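Household Systems, Unit 6: The Entryway
Notes by Kirsten Li, revised May 9, 2024

Read the Robichaud chapter before class. It is 30 pages and most of them are about hats. Skim the hats.

Last unit we looked at the kitchen, where things at least get used up. Nothing gets used up in an entryway. Mail, keys, umbrellas and footwear come in, and the household's whole plan for them is that somebody will deal with it later. Florence Robichaud calls this the "landing habit": an object stays where the hand first let go of it. She kept a diary of her own front hall for 44 days and seems to have lost several friends over it.

Her main point is about effort. A hook takes one motion. A hanger takes three, plus a free hand. People will tell you they prefer hangers, and their coats will be on the banister. 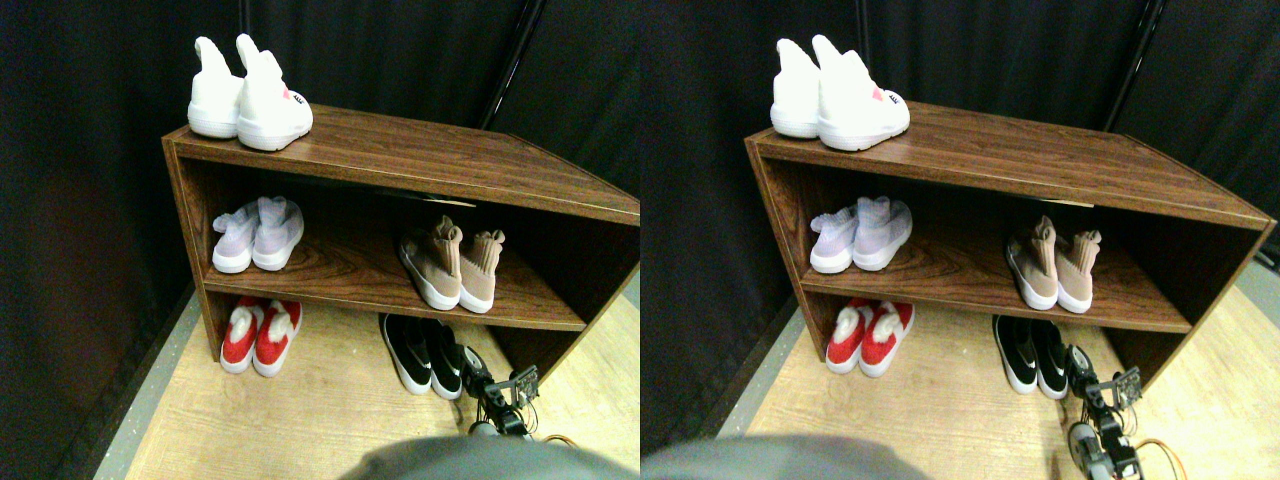

The same goes for doors and lids. Every cover you put on storage adds a step going in and another coming out, and a tired person at six in the evening will skip both. Open shelves look worse in catalogs and work better on a wet night in April. Robichaud admits that dust is a problem. She gives it 2 sentences.

Terms to know: landing habit, reach zone, overflow, dead hook (a hook so full it has become a wall).

Where students go wrong: they design for the number of people in the house and forget the number of coats. These figures are not related.

For next time, sketch your own entryway as it is. Do not tidy first. I can tell. Mark each landing spot and write down how many motions it takes to put one coat away. Bring the sketch on paper, with your name on it.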